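Wed 18 September

Section 214 at Brolodton, and why the seat map is wrong

I have now sat in 7 different sections of the new ballpark in Brolodton, and I have enough notes to write up the one I get asked for most. Section 214 is the first section of the second deck on the first base side. The team sells it as "infield upper." The seat map shows it level with the back of the infield dirt. Neither is quite right.

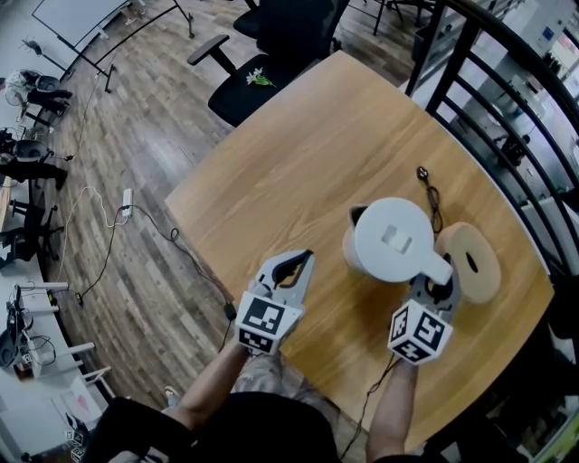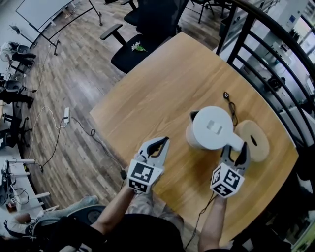
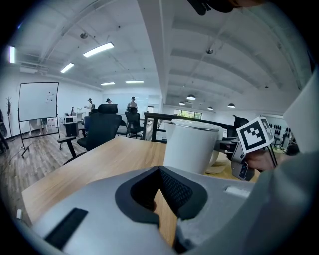

First, the position. The map on the ticket site is drawn as if every section were a clean wedge pointing at second base. The upper deck was not built that way. It follows the street for most of its length, and the street is not parallel to the foul line. The result is that 214 is turned a few degrees toward right field, and a person sitting square in the seat is looking at the right fielder. To watch a pitch you turn your head left. After three innings you will be sitting on one hip.

The low rows are the ones to avoid. Row A has a glass panel with a steel rail on top, and the rail crosses the view of home plate for anyone of average height who sits back. Row B clears it if you sit up. From row C on there is no obstruction at all except people walking to the stairs, who are a constant at this park because each upper section has a single aisle.

Rows F through K are the best of the section. The rise between rows is steep enough that a tall man in a cap in front of me never covered the batter. From row H I could follow a curveball's drop but not its side-to-side break, and I could see the second baseman's starting position well enough to tell when the shift was on before the pitch. The right field corner is hidden. A ball hit down the line disappears under the deck once it gets past the end of the dirt, and you find out what happened from the crowd below and then from the scoreboard.

Above row M the roof comes into it. It cuts off high fly balls at the top of their flight, which matters less than it sounds, since outfielders are easy to read. It also keeps the seats in shade from the first pitch of a day game. In July that was worth more than the view. For a night game in October I would want a coat, as the back of the deck is open mesh and the wind comes straight through.

The sound system deserves a note. There is a speaker cluster hung directly over the aisle between 214 and 215, and it is set for the far end of the section. In seats 1 through 4 the announcer is too loud to talk over. By seat 12 it is normal. Marwan Geagea, who scores games by hand and has held a partial plan in 215 since the place opened, moved six seats in for this reason and says the difference is large.

Access: the elevator at the home plate gate goes to the upper level but lets out by 208. The walk from there to 214 is flat and wide. The ramp behind first base is closer and much more crowded after the last out. I timed neither, but I have stopped using the ramp.

Food on this side of the upper deck is thin. There is one full stand, one beer counter, and a cart that sells Borkura sausages when it is open, and it has been closed on both of my weeknight visits. The sausages are good, with a coarse grind and a lot of pepper. The full stand runs out of the better rolls by the fifth inning and switches to plain ones without changing the sign. If you want a proper meal, eat on the main level before you go up.

Restrooms are behind 212 and 217. Use 217. The line at 212 also takes everyone coming off the elevator.

A correction to the last post. I wrote that the left field berm at the old Lozano yard held 584 people and that the new one is smaller. Béla Hegyi wrote in to point out that 584 was the figure for the berm and the picnic deck together, and he sent a scan of the old program page that says so. He is right, and the new berm may well be the larger of the two. I have fixed the table.

Fiona Halliday asked whether 214 is better than 206, its match on the third base side. For seeing the pitch, no. The deck on that side is turned toward the plate, so the angle problem goes away. But 206 gets full sun until the sixth inning of a day game and it costs more. For a night game I would pay for 206. For a day game I would take 214, row H or J, seats 9 and up.

Next is the right field porch, where I have tickets for the last home weekend. If anyone has sat in the standing rail area behind it, I would like to know whether the drink shelf blocks the warning track.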